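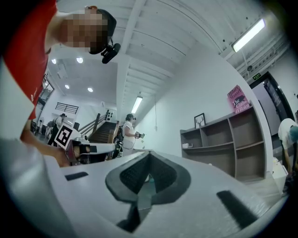 Telness hand-held gripper kit: a long afternoon with a pair of them at the Drultetwood open day

Posted 10/08/2019
Filed under: Reviews, Robots, Days out

I've been wanting to get my hands on one of these since April, when Wing-sze Tam put up a few lines about hers and then went quiet for weeks (always a sign that somebody is having fun). So when Naser announced an open day at Drultetwood with the Telness kit out for anyone to try, I booked the train the same evening.

If you haven't come across the idea, it's a gripper with no robot on the end of it. You hold it yourself, you do the job, and the recording is used later to teach an arm to do the same job. You can buy the grippers one at a time or as a pair, and with the pair you get the head-mounted camera as well. It was the pair that I tried.

The day itself

Very relaxed. There was a short welcome at the bottom of the stairs and then we were let loose. I'd expected a rope and a person with a microphone, and what I got was a gripper in each hand before I'd even found somewhere to leave my coat. People wandered about with the things, practising on whatever was near, and the Naser staff mostly let us make our own mistakes before stepping in.

Hui-mei Tsang ran the session I was in. She has a lovely way of teaching, which is to ask you to pick up something silly, watch you get it wrong, and then move your elbow two centimetres. My elbow was apparently the trouble all day long.

Putting it on

The head camera goes on first. The straps are soft and there's a dial at the back to snug it up. I wear glasses and it sat clear of them, but I did have a red line across my forehead on the ride home. Do it up a notch looser than you think you should.

Then the grippers. The bodies are white and smooth with a big curved top, and the hand grip is dark and a bit rubbery. I have small hands and could work the trigger without shifting my fingers, which I can't say for the last two tools of this sort I've tried. Each one weighs 586 grams. That felt like nothing for the first few minutes and like quite a lot by the end of the afternoon! It's well balanced though, so the ache is in the shoulder and not the wrist, and I'd take that trade every time.

Each gripper carries a square black and white marker, the kind a camera can find easily, and you have to learn to keep it in sight. I kept turning my left hand in towards my body and hiding it. There's a soft buzz in the handle when the marker is lost, and after a while I was correcting myself without thinking.

Setting up

Start to finish, from lid open to first recording, it took seven minutes with Hui-mei reading the steps out to me. You hold both grippers out in front, open and close them, draw a slow box in the air, and then walk a little loop of the room. That loop was my favourite part of the whole day. There were several of us doing it at once, all very serious, all trying not to knock elbows.

The software is called Qin and runs on an ordinary laptop. Big buttons, plain words, and a green tick when a recording is good. When one isn't, it tells you why in a full sentence ("The left hand was out of view while the grip was closing"). I've used programs costing a great deal more that just flash a code at you.

How it works in the hand

This is where I fell for it. The jaws close evenly and you can feel what you're holding, more than I was ready for. I picked up a paperback by the spine, then an empty paper cup, then a set of keys. The cup I crushed. The second cup I crushed a bit less. By the third I had the knack of stopping the moment the sides started to give, and I was so pleased that I made Wing-sze come over and watch me do it again, and of course I crushed that one too.

Two hands together is harder, and much more interesting. Folding a tea towel took me ages. You forget how much your fingers do on their own, all those tiny slides and tucks, and with a gripper each one becomes a decision. Wing-sze, who has had months of practice, folded hers in three neat moves and put it down next to my sad little heap.

There was also a chance to see a recording played back, with the path of each gripper drawn as a coloured line. Mine looked like a dropped ball of wool. Hui-mei said it was perfectly usable, and showed me how to trim the dithering off the front and the end. I'd have liked longer with this part, and if they run the day again I hope there are more laptops out, as we were sharing and the queue got long after lunch.

Things I'd change

The trigger spring is a touch stiff. It's fine for short jobs, but if you're holding something closed while you walk it across a room, your finger knows about it. Wing-sze says hers has eased with use, so it may just need wearing in.

The battery door is fiddly, and I didn't love doing it with people waiting behind me. A coin slot would fix it.

The case could be better. The foam is cut for the grippers and there's a spot for the camera, but the charging cables go in a loose bag on top and the lid has to be leaned on.

And the white bodies show every fingerprint. They wipe clean easily enough, but if you're planning to use these in a workshop I'd keep a cloth in your pocket.

The price

The full kit is $3,826 with the two grippers, the head camera, the case and a year of Qin. It's a lot of money for a hobby, and I won't be buying one on my own. For a school or a club that could share it, though, I think it's fair. Everything I handled felt solid, and spare trigger springs and straps are sold separately, so one worn part won't put the whole thing out of action.

Would I go again?

In a heartbeat. I learned more in that room than I have from a winter of reading, and my arms were tired in the way they are after a good day of gardening. If you go, eat first (the nearest café is a fair walk and shuts early), wear a top that lets you move your shoulders, and ask for a turn with two grippers even if you feel clumsy with one.

Wing-sze has offered to bring hers round so I can have another crack at the tea towel. I've already ironed it. I'll add a note here once I've had a proper go at home, and if anyone has found a good way to carry the cables, please leave a comment.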